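Sesen suturing set

The Sesen suturing set is a collection of recorded robotic stitching examples used to train learning systems. It was started at the Naseri laboratory in Nolton under Simin Jalali. Each example pairs video with the motion of the instruments. 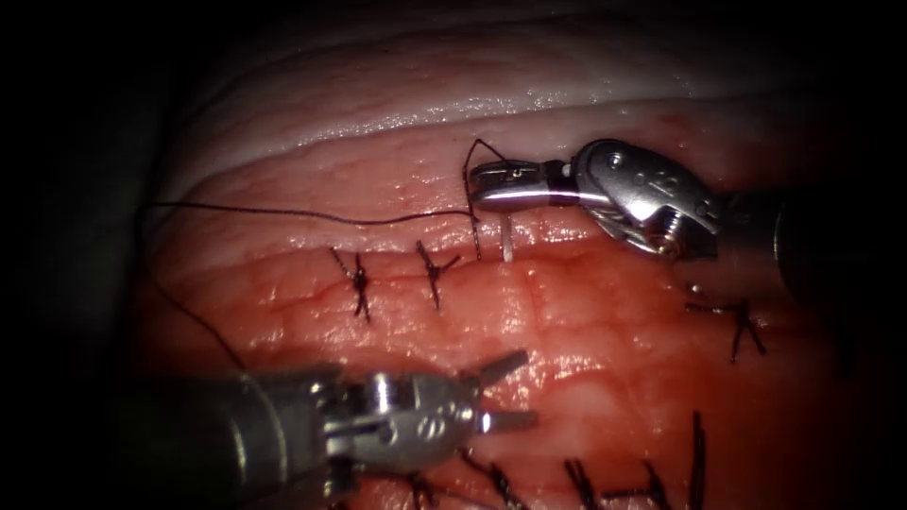

Closing an incision with interrupted stitches, using two instruments.

Operators work in short sessions. One example covers a single step, such as gripping the needle or tying a knot.
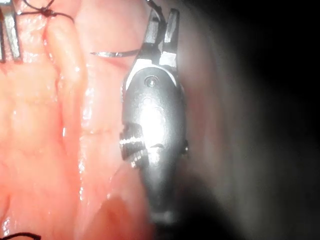 Fumbled grasps are kept and labeled, as are repeated attempts. The first release had 990 examples; the second had 2,477.

Views and labels 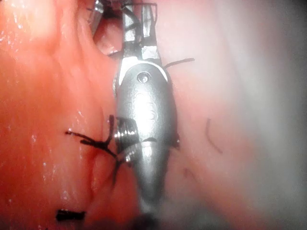 Reading time: 1 min

Wrist views are stored alongside a fixed view. Labels are added by hand in Dundivis, an annotation program.

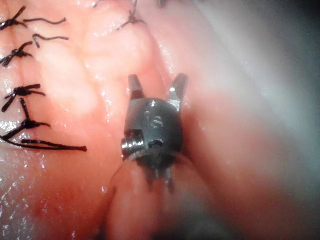
Almost 800 examples are held back for testing. The index was last revised on 28 Jul 2022.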